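Weighing beans, and knowing when to stop

The control software group at Undora has its room on the second floor, behind the workshop. I visited them in November to talk about Netoren, the planning and control package which they have been writing for two years. I had expected to hear mostly about neural networks. We spoke for the first hour about time stamps.

"Everybody asks us which model we use," the lead developer told me. "I understand it, but most of our bad days come from somewhere else. One message comes late, and the arm is acting on a world that is already old."

The task they use for testing is simple to say. A bowl stands on a kitchen scale, and two arms must bring it to a requested weight of beans. One arm does the scooping. The other one is there for the bowl, if it has to be moved or steadied. The planner treats both arms as one body with one shared clock, and this was a decision that the team discussed for a long time.

"In the first version each arm had its own planner, and they were asking each other for permission," she said. "It was very polite and very slow. Sometimes both were waiting. Now there is one plan, and each arm gets its part of it. If one part must be changed, we plan again for both."

A new plan takes 27 milliseconds on their computer. I asked if this is fast enough. She said that for scooping it is more than enough, and that for catching something which falls it would be hopeless, but they do not try to catch things.
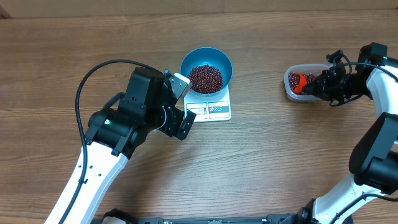
Bean task on the test table: the right arm with the scoop in the container, the left gripper open beside the scale.

The weight is the part where I had the most questions. Netoren does not look only at the number on the scale. It keeps its own estimate of how much is in the scoop, made from the camera picture and from the motor currents of the arm, and it corrects this estimate after each pour.

"Beans are kind to us, because they roll and they fill the scoop nearly the same way each time," said her colleague, who is responsible for perception. "But the last small amount is difficult. You cannot ask for four beans. You tilt the scoop slowly, and then they decide to come all together."

For this reason the pouring is not a fixed movement. The controller tilts the wrist in small steps, 10 in one second, and before each step it asks if the remaining difference is still larger than the expected fall. When the answer is no, it turns the scoop back. He showed me this part of the code, and it was shorter than I thought, not even one full screen.

The longer part is called Meesuk. It is their tool for recording and replaying, and I had the feeling that they are more proud of it than of the planner. Every run is stored with all messages in the order in which they arrived, also the late ones. A developer can open a run, change one parameter and see at which moment the new software would have decided differently. They have 393 runs of the bean task in this archive, and almost all of them were replayed for the last release.

"Before Meesuk we were standing at the table and guessing," the lead developer said. "Somebody says it is the camera, somebody says it is the gripper. Now we open the run and look at it together - and often it is a third thing."

She was also open about what replay cannot do. When the new software chooses another path, the recorded pictures do not show what the arm would have seen there. From this point the replay is only a guess, and the tool marks it in gray. Then they must go back to the table and run it for real.

The next step is to try the package at Hurnside, where the light is different and the tables are lower. I asked what she expects to break first. She thought about it, and then she said the calibration between the camera and the arms, and after that probably the network.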